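HOUSEHOLD AND COMMUNITY STUDIES
Unit 2: Textiles in the Home – Care, Storage and Labelling
Course handout, revised 10th August

This handout accompanies the second unit and should be read before the first practical class. It covers the handling of bed coverings, small fabric goods and clothing in shared bedrooms. Students who have transferred from the Kutley campus will find that the order of topics differs from their earlier notes. 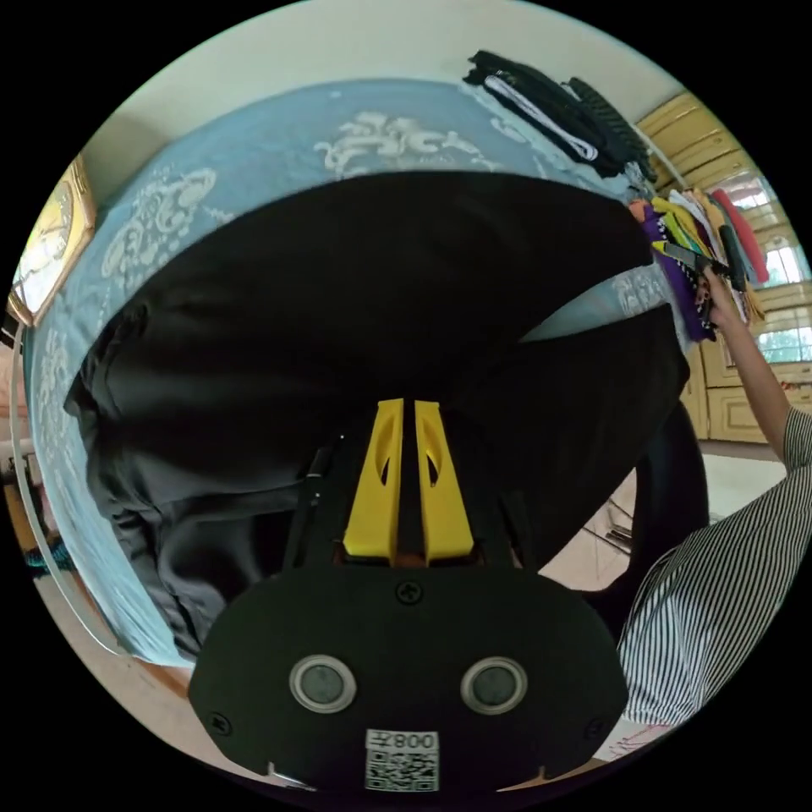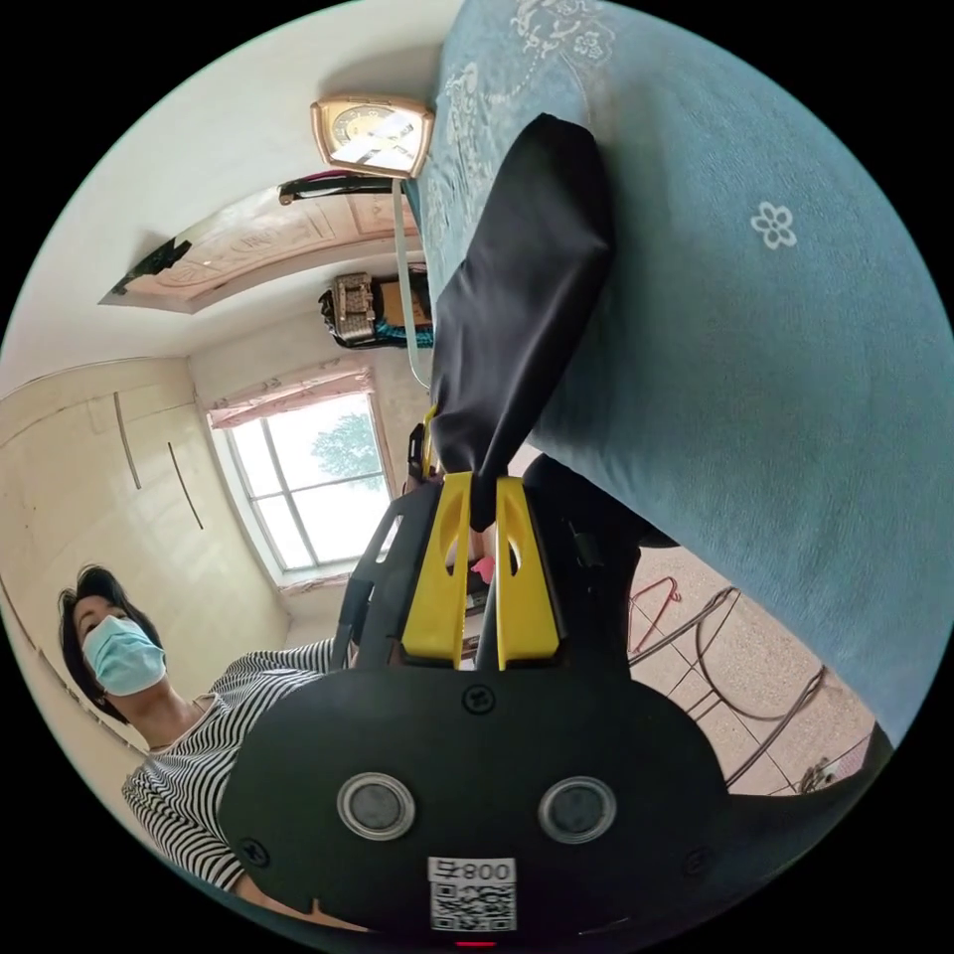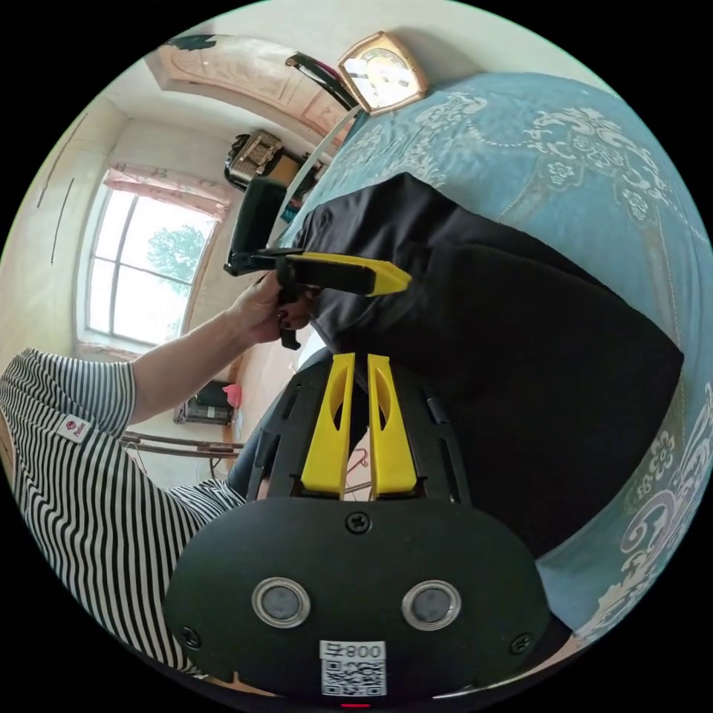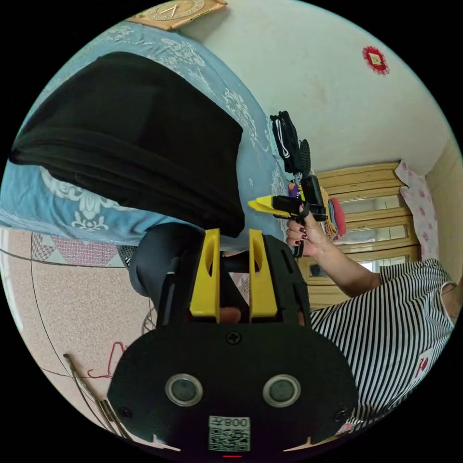
Second picture: a quilted cover with pale embroidered floral patterns. Fourth picture: a bag and a red cloth hanging near a wall hook.

1. Fibre groups

Textile fibres used in the home are divided into natural and manufactured groups. Natural fibres are either cellulosic (cotton, linen, hemp) or protein (wool, silk, alpaca). Manufactured fibres include regenerated cellulosics such as viscose, and synthetics such as polyester, nylon and acrylic.

Cellulosic fibres are generally stronger when wet and tolerate alkaline detergents. Protein fibres lose strength when wet and are damaged by alkali. Viscose, although cellulosic in origin, is weak when wet and should not be wrung. Students are expected to know this exception.

2. Construction

A woven fabric has two sets of yarns, the warp and the weft. A knitted fabric is formed from interlocking loops and will stretch further in use. Quilting joins a face fabric, a filling and a backing by means of stitching. The colour, fibre and shrinkage of all three layers must be considered before laundering – a backing that shrinks more than its face will pucker permanently along the stitch lines.

Embroidered areas should be tested for dye bleed. Dampen a white cotton cloth, press it against the reverse of the stitching and inspect the cloth for colour. Dark and red threads require particular care.

3. Care labelling

Read the care label before any treatment is chosen. The principal instructions relate to washing, bleaching, drying, ironing and professional cleaning. Where an article is made up of several materials, the most restrictive instruction applies to the whole article.

Where no label is present, students should identify the fibre as far as possible, record the condition of the article and select the mildest suitable process. The decision is to be written on the Daltero record sheet prior to washing.

4. Storage

Articles must be clean and fully dry before they are put away. Residual soil attracts insects, and residual moisture encourages mould, particularly in humid coastal districts.

Folded storage suits knitwear and heavy bed coverings. Refold stored quilts along different lines when they are taken out for airing. Hanging storage suits woven garments and bags, provided that the weight is spread. A narrow hook may distort a knitted article at the point of suspension; a broad hanger is preferred.

Plastic bags are not recommended for long-term storage of wool or silk. A washed cotton pillowcase is an acceptable alternative.

5. Practical work

Each student will prepare a storage plan for one bedroom cupboard or wardrobe. The plan should identify the articles to be stored, the fibre group of each and the method selected. Kasprzak cupboard units are available in the textiles room for students who do not have access to a suitable space at home.

Fabric swatches are issued in sets of 14. Sets must be returned complete at the end of the practical, in the envelope provided.

6. Assessment

The storage plan is worth 20 marks and the written test 42 marks. Plans are due in the first week of September and should be lodged at the Trirnonau building enquiries counter with a signed cover sheet. Extensions must be requested in writing before the due date.

Required reading for the next unit: course reader, chapter on stain removal and household solvents.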